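Harmont Tenants Get Break Room Back After Rewiring

Friday, February 3, 2023 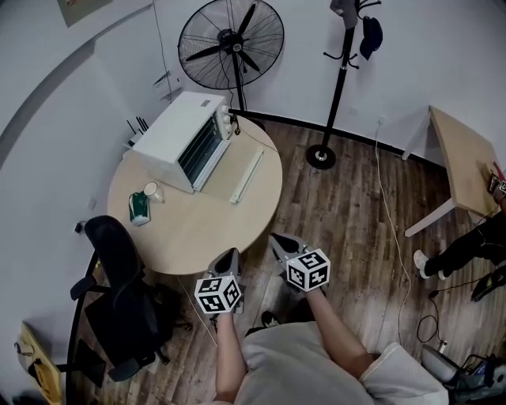

Tenants on the second floor of the Harmont building have their shared break room back after two weeks of electrical work, and most of what was in it has gone back to the same place as before. The room was closed in January so that contractors could replace old wiring behind the walls and add a separate circuit for kitchen appliances. The round wooden table is in use again, with the white toaster oven standing on it, and the router is on its low shelf by the wall. The plank floor was kept.

The building, a former dry goods warehouse on the east side of town, was divided into small offices and workshops in the 1990s. The second floor is shared by a handful of businesses, among them the bookkeeping firm Vorkari and the repair shop Cudeck, which fixes sewing machines and small household appliances. Each tenant has its own room. The break room, the restroom and the hall are held in common and paid for through a monthly charge.

Problems with the break room began last fall, when the breaker started tripping at lunchtime. Geum-ok Do, who manages the building for its owners, said the room had been wired for lamps and a radio and was never meant for cooking.

"Someone would heat up lunch, someone else would turn on the space heater in the next room, and half the floor went dark," Do said. "I was walking down to the panel nearly every day. In November I stopped putting the cover back on because I knew I'd be there again."

The work cost $3,705, paid from the building's repair fund. Tenants will not see an increase in the monthly charge this year, according to a notice Do sent out last week. The notice also said that the old outlet in the hall, which had been used for a vending machine, has been disconnected and covered with a plate.

An electrician hired by the owners first looked at the room in December and recommended replacing everything on that side of the floor. The owners chose a smaller job that covers the break room and the hall only. Do said the remaining offices would be inspected later in the year and that she did not expect them to need the same amount of work.

While the room was closed, tenants ate at their desks or went across the street to Min, a lunch counter that opened last summer. The owner of Min, Ye-rin Ra, said she noticed the difference by the second day.

"I had people from upstairs I had never met," Ra said. "They told me they were only coming until their oven was back. A few of them are still coming."

The reopening has also settled a question about the oven. An earlier plan called for a wall-mounted counter with a microwave and a sink, and a drawing of it was posted in the hall for much of the fall. Tenants were asked for their opinions in writing. Several objected to losing the table, where they eat and sometimes hold meetings, and others said a sink would mean more plumbing and a longer closure. The counter was dropped, and the oven stayed on the table.

Hyun-seo Nam, a bookkeeper at Vorkari, was one of those who wrote in. She said the firm's own room has no space for more than two people to sit down together, so staff go over client files at the round table in the afternoons.

"A counter is fine for making a sandwich," Nam said. "You can't spread out a year of receipts on it."

Not everyone was satisfied. Dae-han Ban, who runs Cudeck with his daughter, Chae-won Ban, had asked for the oven to be moved off the table entirely and put on a stand of its own. He said the table gets crowded with an oven, a cord and people's drinks all on the same top, and that a stand would have cost very little compared with the wiring.

"They opened up the wall and closed it again, and we're still reaching around a cord to get to our cups," he said.

Do said she had priced a metal stand and may still buy one, but wanted to see first how the room is used now that the power is reliable. A longer table was also considered. It would not have fit through the stairwell without being taken apart, and the owners did not want to pay for that.

Some new rules come with the reopening. Space heaters are no longer allowed in the break room or the hall. The oven is to be switched off at the controls after each use, and cartons and cups are to be cleared away at the end of the day. The last tenant to leave is asked to check the room before locking up. A sheet for reporting problems is kept at Do's office on the ground floor, and tenants can also leave a message on the building's phone line.

Chae-won Ban said the rule on cups was overdue. She has been at Cudeck for five years and said the cleaning has always fallen to whoever gets in first in the morning, which is usually her.

"I don't mind wiping a table," she said. "I do mind doing it before I've had coffee."

The owners have set aside a further $500 for small items in the room. Do is taking suggestions from tenants through the end of February. Requests received so far include a second trash can, hooks for coats, a better lamp for winter afternoons and a shelf for dry food. One tenant asked for a rug, which Do said was unlikely because of crumbs.

Internet service on the floor, which runs through the break room, was interrupted twice during the work, once for most of a morning. Vorkari moved its staff home on that day. Do said tenants who lost working time could apply for a credit on their March bill, and that she had received two requests so far.

The break room is open to tenants and their guests from 7 a.m. to 8 p.m. on weekdays. Weekend use has to be arranged with the building office a day ahead.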